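渡轮上的降E调

我买下那把大号的时候,连它该抱在左边还是右边都不知道。

那是二月,Isaksson乐器行正在清仓,橱窗里挤满了没人要的手风琴和掉了漆的谱架。我本来只是进去躲雨。大号立在最里面的墙角,喇叭口朝上,里面放着一把伞和半份报纸,看样子已经当了好多年的伞筒。我把伞拿出来,往里看了一眼,就完了,真的完了!那个喇叭口大得像能装下一整个下午。

店主人在柜台后面擦眼镜,问我是不是要买给孩子。

我说我自己吹。

他把眼镜戴上,从头到脚看了我一遍,然后从抽屉里翻出一只号嘴,在袖子上蹭了蹭递过来,说:“那你先让它叫一声。”

我憋足了气,腮帮子鼓得发疼,吹出来的声音像有人在隔壁拖衣柜。橱窗的玻璃跟着嗡嗡地抖。店主人点点头,说可以,有气,别的都能学。他给我开了一张收据,上面写着八百,又在后面添了一行小字:伞不包括在内。

我抱着大号坐公共汽车回Triltlow,占了两个座位,补了一张票。司机说他舅舅从前也吹这个,一直吹到牙掉光。我听了特别高兴,觉得这是个好兆头,虽然现在想想也说不上好在哪里。

Triltlow是个小地方,一条主街从山脚通到码头,走快一点,一首进行曲还没吹完就到头了。可是它有一支铜管乐队!这件事我在镇上住了那么久,居然一直没放在心上。每到星期二晚上,鱼市收摊以后,他们把冰柜推到墙边,摆上折叠椅,在鱼鳞和海水味里排练。我从前路过,总以为是谁家的收音机开得太响。

我第一次去的时候,里面正吵架。吵的是一个延长号,短号声部认为应该拖四拍,长号声部认为指挥抬手之前谁都不许停,指挥自己在吃三明治,打算等他们吵完再说。我抱着大号站在门口,他们一下子全安静了,十九双眼睛望着我,准确地说,是望着我怀里那团黄铜。

“低音。”一个吹次中音号的人小声说,那口气像在沙漠里看见了井。

原来他们的大号手去年秋天搬去跟女儿住了,整个乐队从那以后就像一张少了腿的桌子。没有人问我会不会吹。有人给我搬椅子,有人给我找谱子,有人往我手里塞了一块姜饼。指挥咽下最后一口三明治,擦擦手,问我会几个音。

我说两个。

“哪两个?”

我说高的那个和低的那个。

她想了想,走到我面前,拿铅笔把我谱子上的音符圈出来一些,剩下的全划掉了。“圈出来的你吹,”她说,“划掉的你就点头,点得用力一点,大家看得见。”

那天晚上我点了很多头,后来脖子比嘴唇还酸。可是有那么一次,就一次,我圈出来的那个低音正好落在所有人的和弦底下。我不知道该怎么形容,那感觉像是在黑屋子里伸脚往下探,恰好踩到了楼梯!短号在上面亮晶晶地走,圆号在中间暖烘烘地铺开,而我在最底下托着。我差点忘了换气。

回到家已经很晚了,我兴奋得睡不着,在厨房里站着把那个音又哼了好多遍。手上全是黄铜的味道,又酸又涩,像捏了一晚上的硬币。我打开水龙头,一边搓手一边哼,窗外的码头灯一盏一盏灭下去。
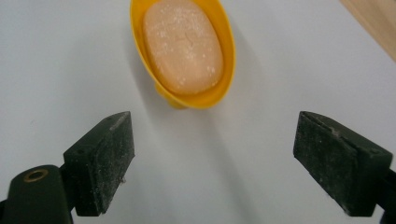
接下来的几个星期,我把能用的时间都用来练长音。早上对着冰箱练,冰箱也嗡嗡响,我跟它比谁更稳。中午在仓库后面练,有只海鸥每天都来,我一吹它就歪着头,我一停它就骂我。晚上邻居在家,我就把一条毛巾塞进喇叭口,吹得像一头在被窝里打电话的牛。楼上的老先生有一天下来敲门,我以为要挨训,结果他是来告诉我第三个音偏低,叫我把下巴放松些。他年轻的时候在唱诗班唱低音。从那以后我每吹完一遍,他就用拐杖敲一下地板,敲一下是好,敲两下是再来。

那段时间敲两下的居多。

指挥每个星期给我多圈几个音。她的铅笔是红蓝两头的,蓝的是“试试看”,红的是“非吹不可”。我的谱子一天比一天花,到后来远远看去简直像一块桌布。我把第一次那张划得乱七八糟的留了下来,夹在柜门里,每次拿杯子都看得到。

然后就是Itunness的汇演。

Itunness在海峡对面,从Triltlow过去要坐船到Skaltico,在那里换大渡轮。沿岸各镇的乐队每年都去,在港口的老鱼库里轮流上台,每队只有一首曲子的时间。有名次,有奖杯,据说那奖杯丑得惊人,谁赢了谁都要发愁放在哪里。我们上一次得奖是什么时候,乐队里有三种说法,每一种都有人拿出自己的结婚年份来作证。

出发那天早上七点,码头上全是雾。我头一回见到整支乐队带着行李站在一起:定音鼓裹在羽绒被里,长号手把换洗衣服塞进了号箱的空档,吹短号的老太太提着一篮煮鸡蛋,说海上一定会饿。她说得太对了,船还没离岸鸡蛋就少了一半。

小船到Skaltico的时候一切顺利。大渡轮也按时开了。我们在餐厅后头占了一角,指挥摊开总谱,大家低声对着哼各自的声部,旁边一家人的小孩放下薯条来听。我坐在靠窗的位置,膝盖夹着大号,觉得自己这辈子没有这么像样过。

走到海峡当中,引擎停了。

先是脚底下一直有的那种震动没有了,接着灯暗了一下,又亮起来,比原来黄了许多。广播里说是小毛病,请各位旅客耐心等候。过了一会儿,广播又说了一遍,声音比上次客气。第三遍的时候连“小”字也省了。

雾还没散,窗外什么都看不见,白得均匀,像有人拿床单把船罩住了。船轻轻地横过来,随着浪一起一伏。薯条小孩开始哭,他母亲说没事没事,可是自己攥着桌角。一个穿西装的男人来来回回地走,每走一趟就看一次手表,好像手表能拖船。

我们的指挥看了看窗外,又看了看我们。她把总谱合上,站起来,说:“甲板上的人应该冷了。”

就这一句!我们十九个加上我,一句话没问,全都去开箱子。号嘴叮叮当当地响,羽绒被从定音鼓上掀下来,立刻裹在了哭鼻子的小孩身上。吹次中音号的人帮我抬大号过门槛,磕了一下,到今天那里还有一个坑,我可喜欢那个坑了。

甲板上湿漉漉的,栏杆上挂着一排水珠。人比我想的多,靠着烟囱站成一团。我们就在救生艇底下站成半圈,没有谱架,谱子用晾衣夹别在前一个人的背上。我前面是吹圆号的,他一呼吸,我的音符就跟着上下动。

指挥抬起手。

我要老实讲一句,开头很糟。天冷,所有的号都偏低,短号破了一个音,鼓点比谁都着急。雾把声音吸进去,一点回响也不给,每个人都觉得只有自己在吹。我看着圆号手的后背,红圈,蓝圈,红圈,心想完了,我们要在大海中央丢人了。

可是到了第二段,船往下一沉,又慢慢抬起来,不知怎么的,大家都跟着那个起伏换了一口气。下一个和弦就合上了。严丝合缝!我听见我的低音从喇叭口出去,顺着甲板的铁板往前爬,爬进栏杆,爬进救生艇的缆绳。站在烟囱旁边的一位老太太后来跟我说,她是从鞋底听到的。我觉得这是我这辈子得到过的最好的评价。

汇演曲吹完了,我们就吹进行曲;进行曲吹完了,吹婚礼上的曲子;再往后是圣诞歌,虽然离圣诞还远得很。有人跟着唱起来,唱的词跟我们知道的不一样,争了几句,两种词就一起唱。穿西装的男人把公文包放在地上,请厨房里出来的一位女士跳舞,跳得好极了,谁能想到呢。厨房把汤端了上来,用咖啡杯装,一杯一杯往后传。薯条小孩裹着羽绒被坐在鼓旁边,鼓手让他敲结尾的那一下,他每次都早敲半拍,我们就每次都早停半拍。

唱到不知第几首的时候,指挥朝我走过来,从别人背上取下我的谱子,折好,放进了她自己的口袋。

“最后这首没有圈了,”她说,“全是你的。”

我嘴唇已经肿得像两根香肠,手指冻得不听使唤,脑子里一片空白。

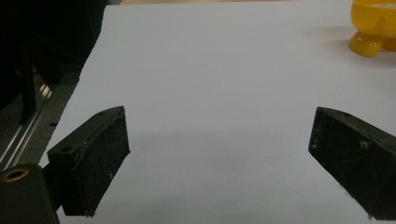 一片白色的平面,两根黑色夹指相对张开。

她没有等我答应,直接朝我起了个拍。

那首曲子开头有四个小节只有大号。没有短号在上头领着,没有圆号在中间铺着,就一个低低的声音自己往前走。我练过,我对着冰箱练过,对着海鸥练过,楼上的拐杖为它敲了无数个两下。我吸气,吸到肋骨发疼,吹了出去。

第一个音稳住了。第二个音也在。第三个音,我放松了下巴。

就在第四小节快结束的时候,雾里有东西应了一声。

很低,很长,跟我差不多是同一个音,稍微高那么一点点。甲板上的人全都抬起头来。我以为是自己的耳朵出了毛病,又吹了一遍那个音,那边又应了一声,这回近了一些,雾里头透出一小团橘色的光。

“是拖船!”有人喊。

是Itunness的拖船在拉汽笛!八成是听着我们的声音摸过来的,这话是短号声部说的;长号声部说人家有雷达,根本用不着听。两边为这个吵到了今天。我站在哪一边,想必各位猜得到。

总之那天我们是被拖着进港的。从港口望过去一定很好看,小拖船在前头冒着烟,大渡轮老老实实跟在后面,甲板上一支乐队还在吹,因为没有人愿意头一个停下来。码头上有别的乐队等船等得无聊,远远听到,也把号拿了出来。他们吹的是另外一首曲子,调子也不一样,两边在水面上撞在一起,难听得不得了,所有人都笑得吹不下去。

汇演早就结束了。奖杯给了一支山里来的乐队,他们抱着它坐在台阶上,满脸为难。的确很丑,顶上有一条鱼,鱼在吹号。评委们正在收椅子,听说我们刚下船,又把椅子一把一把摆了回去。

可是我们上了台才发现,谁的嘴唇都不行了。短号吹不上去,长号只出气,圆号手的声音像漏了的水壶。指挥转过身去,朝台下鞠了一躬,说Triltlow乐队今天已经演出过了,在海上,谢谢各位。台下安静了一会儿,然后有人开始跺脚,是渡轮上那些人,他们居然都跟来了,裹着大衣,提着箱子,在地板上咚咚地跺。薯条小孩早跺了半拍。

回程的船开得很慢,我们都睡着了,东倒西歪地靠着号箱。我醒过来一次,看见吹短号的老太太在剥最后一个鸡蛋,掰了一半给我。她说下次汇演换她坐我旁边,她要听听从底下听上去是什么样。我说好啊好啊,说得太响,把鼓手吵醒了。

到家我先把大号立在厨房里,还没脱外套,就对着它吹了一个音。就一个,很轻,嘴唇疼得直抽。

楼上静了一会儿。

咚。

我等着第二下,手里还扶着号,等了好半天。

然后我去把毛巾找出来,塞进喇叭口,又从头吹了一遍。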